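Vuelvo a escribir después de semanas. Perdón. Mucho lío en el curro y llego a casa sin ganas de teclado.

May 8, 2024

A ver, resumo. En el almacén de Beltrán, donde llevo 4 años en preparación de pedidos, la mitad de lo que hacíamos a mano lo hace ahora una máquina. Wiltora, se llama el sistema. Vinieron, midieron, pusieron vallas amarillas, nos dieron una charla con café malo y a la semana ya estaba moviendo cajas. Sin drama, sin huelga. Raro, eso sí.

Lo que cambia de verdad: el ritmo. Antes lo marcaba yo. Si me dolía la espalda iba más despacio y luego apretaba antes de comer. Ahora la cinta trae 925 bultos por turno y tú estás al final esperando. No corres más, casi corres menos. Pero no paras cuando quieres. Eso cansa de otra manera, de cabeza sobre todo.

Y el silencio. Antes éramos 35 en la nave, ahora 20. No han echado a nadie, hay que decirlo, a unos los pasaron a Nutovitz, que está al otro lado del polígono, y a otros no les renovaron (que para mí es echar, pero bueno, llámalo como quieras). La radio ya no se pone. No sé por qué. Nadie lo prohibió.

Cosas buenas, que también hay. Lo de los palés de arriba, fuera. Yo eso no lo echo de menos nada. Y Yu-ting Lai, que entró de refuerzo en Navidad, ahora lleva las incidencias: cuando el brazo no sabe qué hacer con una caja abollada, le salta a ella el aviso y decide. Le gusta. Cobra un poco más, poco. Dice que lo peor es que te acostumbras a mirar solo lo que sale mal, y al final del día parece que todo ha salido mal.

Lo frágil sigue siendo nuestro. Vasos, tarros, botes pequeños. El sistema los aprieta de más o no los coge. Ahí es donde viene lo otro que quería contar, que me estoy enrollando.

I-hsuan Hsu, que estuvo conmigo en devoluciones, se fue a Wilis. Hacen demostraciones: una persona coge cosas con unas pinzas en las manos y las mete en una caja, una y otra vez, para que luego el robot aprenda cómo se hace. Fui a verla un rato el otro día. Yo iba con la idea de ponerme digno, en plan estáis enseñando a la máquina a quitarme el sitio. Se lo solté y todo, a medio bocadillo. Me contestó que sí, puede ser, y que alguien lo va a enseñar, y que mejor que sea alguien que haya metido vasos en cajas en su vida. No supe qué decirle. Sigo sin saber.

Me dejó probar. Es más dificil de lo que parece! No tienes dedos, tienes dos puntas, y todo lo que tu mano sabe hacer sola lo tienes que pensar. Se me cayó el vaso varias veces. Me dio por pensar en mi primer mes en Beltrán, en lo torpe que era, y en que nadie me grababa.

En junio tenemos reunión con la empresa. Quiero preguntar dos cosas: si lo de incidencias va a ser una categoría de verdad, con su sueldo, o un favor que te hacen. Y qué pasa con lo frágil cuando deje de ser cosa nuestra. Supongo que me dirán que ya se verá. Si alguien del polígono ha pasado por algo parecido, que me escriba y me cuenta qué pidieron, que vamos un poco a ciegas.

Lo dejo, que entro de tarde y aun no he comido.
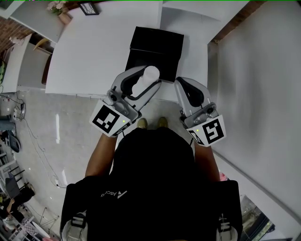

El vaso, la caja y las dos pinzas.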